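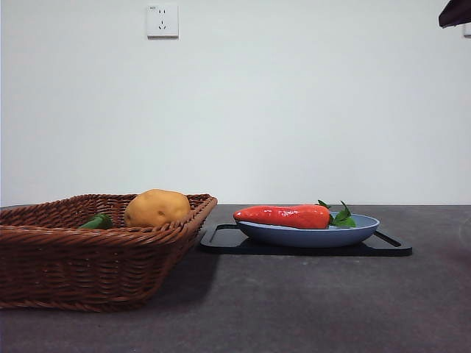

A potato in the wicker basket, Sunday

Thread on the folding door at the back of the house, for those who asked what went wrong with the bottom edge and what we did about it.

The door is a Dusen bifold, top hung, opening outwards. It was in when we bought the place in Plarkby. The paperwork says it was fitted with the low threshold, the one meant for sheltered openings. Ours faces west and there is no shelter at all.

First sign was a dark line on the floorboards just inside the track. I blamed the mop. Then it came back after a week of wind from the west and nobody had mopped.

If you have the same door, open it fully and look along the track with a torch. There should be small slots in the bottom of the channel. Water is meant to get into the channel. It runs out through the slots to the front, under the sill.

Ours had 13 slots and I could get a bit of garden wire through only 2 of them. The rest were packed with grit and what looked like old mortar.

Cleaning them took most of a morning. Plastic cable tie first, then a bottle brush, then a slow jug of water poured in at one end. Don't use a screwdriver. The coating on the channel scratches very easily and the scratches go white.

After that the water went down the slots all right but didn't come out at the front. So there was a second problem below the first one.

Rang Postma, who supply parts for this range, and they put me on to Gerd Thiele. He used to fit these and now mostly repairs them. He came out and had the bottom trim off in a few minutes.

The paving had been laid hard up against the sill. That closed the outlets from outside. Gerd said he sees it a lot where the patio is done after the door and by a different firm.

He gave me the choice of lifting the whole front row of slabs or cutting them back and putting in a narrow drain. We went for cutting back. The slabs are thick and the bed under them is solid concrete, so lifting looked like a much bigger job.

The drain is a Demero slot channel, the slim type with a grating that lifts out. £189 for the length we needed, with the end caps and the outlet piece. Cutting and labour were on top.

It runs to the gully by the back step. Check where yours would run before you order anything. The outlet piece comes left or right handed and I very nearly bought the wrong one.

While the trim was off he changed the bottom seals on the 2 panels nearest the wall. They had gone flat and hard. The others still sprang back when pressed, so we left them alone.

He also dropped the hinge side panel slightly. It had been catching at the top and I'd got used to giving it a shove with my shoulder. There's an adjusting bolt under a cap in the top hanger, quarter turn at a time, then close the door and look at the gap.

Someone asked about silicone along the inside of the track. The previous owners had done that. It kept the water in the channel for longer and Gerd spent a good while scraping it off. I wouldn't.

Someone else asked if the taller threshold would have been simpler. It can't be swapped with the frame in place, at least on this model. The frame has to come out, and then you are into plaster and flooring as well.

The stained boards are still stained. I've sanded one as a test and it came up lighter than its neighbours, so I've stopped there until I decide whether to do the whole strip.

Jobs from now on: lift the grating and clear the leaves in May and again when the trees have dropped. Cable tie through the slots at the same time. Wipe the seals with a damp cloth, no oil on them.

We've had more rain since, some of it straight at the glass, and the floor inside has stayed dry. If it changes I'll add to this thread.

Part number for the seals is on the invoice, which is in the car. Will post it tonight.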